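Chapter 9
Folding and Sorting: Getting from the Dryer to the Drawer

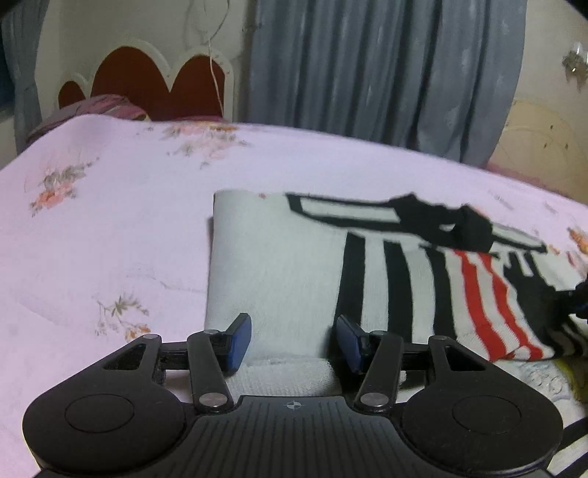
Figure 9.1 Folding on the bed: a white terry towel, a striped sock, and a flowered sheet underneath.

I learned to fold laundry on a bed, and I still do it that way, even though I own a perfectly good table. A bed is big, it's soft, it's the right height if you don't mind leaning a little, and (this is the part I like best) you can't go to sleep until you've finished! My first apartment, over the bakery on Okwood Street, had no table at all, so the bed was the sorting station, the folding station, and on bad nights the place where the whole pile got shoved against the wall and slept beside me like a large warm dog.

In Chapter 8 we got everything washed and dried. We read care labels, argued about cold water, and ruined one wool sweater on purpose. Now comes the stretch of the job that most people tell me they hate. I used to hate it too. What changed my mind was working two winters in the linen room of the Aston, a small hotel where I folded more towels than I care to remember, and where I found out that a towel is the friendliest thing in the basket. It has four straight sides. It doesn't have sleeves. You can get it wrong and shake it out and nothing is lost.

So we start with towels, and we stay with them longer than you might expect. If you can fold a towel so the edges meet and the thickness comes out even, you already have most of what you need for pillowcases, T-shirts and even (deep breath) the fitted sheet, which gets a section to itself later on.

Look at Figure 9.1 again for a second and notice that the towel is lying flat. I'm a big believer in flat. Beginners like to fold in the air, holding the towel up under the chin, and that's fine for a beach towel when you're in a hurry, but you lose track of the corners. Lay it down. Smooth it with the side of your hand, from the middle out. Then bring edge to edge, pinch the corners, and let go only when they line up. Terry cloth is forgiving, and it's also bulky, so each fold adds more height than you think it will. We'll compare folding in half with folding in thirds in Section 9.2, and I'd like you to try both before you decide which one belongs on your shelf.

And then there's the sock. Every load I have ever done has had socks turning up on top of things, under things, and inside the corners of pillowcases. A boldly striped one is easy to spot, at least. Plain black ones are another matter, and I'll confess that I once kept a bag of single black socks through three moves. My rule these days is to toss socks to one side as I meet them and pair them at the very end. Some of my students do it the other way, pulling out every sock before they touch a towel, and they get along fine. Try it your way, but pick one and stick with it for the whole load.

A word about the surface you work on. If you fold on a bed, make the bed first, or at least pull the sheet tight. A rumpled sheet puts bumps under your towel, and it's very easy to lose a small white washcloth in a heap of bedding. A print helps a bit with that — white shows up nicely against pink, I find.

What you'll need for this chapter

One dry load of mixed laundry, with at least 2 towels and some socks
A bed or a large clean table
An empty basket for finished stacks
Your laundry notebook from Chapter 3

Words to know

Terry: cloth with small loops on its surface, which soak up water
Hem: an edge that has been turned under and stitched down
Fold line: the crease you leave on purpose
Single: a sock without its partner, for now

Before you read on

Open the closet or cupboard where your towels live and measure the depth of the shelf. Write the number in your notebook. Then take out one towel, fold it the way you always have, and set it on the shelf. Does it stick out over the front? Does it leave a gap behind it where other things disappear? Keep that towel nearby, because we're going to refold it in Section 9.1.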